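4.3 Small parts and the ridged pad

The supplier of the Wukton fingers claims that a ridged pad on the inner face does away with the need for force control on small plastic parts. We doubted this from the start, and the blade fuse task was chosen partly to test it. A blade fuse is light, stiff and smooth, and it only goes home in its slot if both legs line up. Any tilt picked up at the moment of grasping is carried through to the insertion.

We ran 700 trials with the Wukton fingers and the same number with the older Gastby pair, using the same arm and the same Lacroix controller. Closing force was held at one setting throughout. The operators were free to regrasp, but a regrasp was logged as a fault. We did not tune the settings for either pair, and a reader who believes that tuning would rescue the Gastby fingers may be right.

The Wukton pair did hold fuses more steadily. Whether the ridges deserve the credit is another matter. The two pairs also differ in finger shape and in how far the tips bend under load, and our design cannot pull these apart. When we covered the ridges with smooth tape for a short side test of 14 grasps, the results were close enough to the uncovered ones that we would not want to argue from them in either direction.

Wrist camera views were labelled by hand for grasp angle. This was harder than expected. With the fuse held by its lower portion, the fingers hide much of the legs, and the labeller is left to judge the angle from the head (Figure 4). The Wusmont labelling tool reports a confidence score for each angle, but we found it scored badly blurred views as highly as sharp ones, so we ignored it.

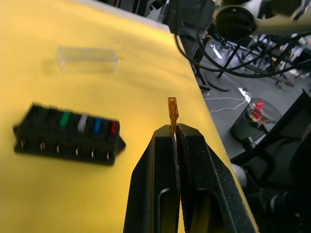

Figure 4. Wrist camera view of an orange blade fuse held between the finger tips, with the fuse block to the left.

A further worry is wear. The supplier quotes a pad life of 4,000 cycles, with no word on what was being gripped. Our trials stopped well short of that. We saw no change in the pads by eye, but we did not measure them before the February runs and so have no proper baseline. Until someone does, we would treat the quoted life as a sales figure and budget for spare pads.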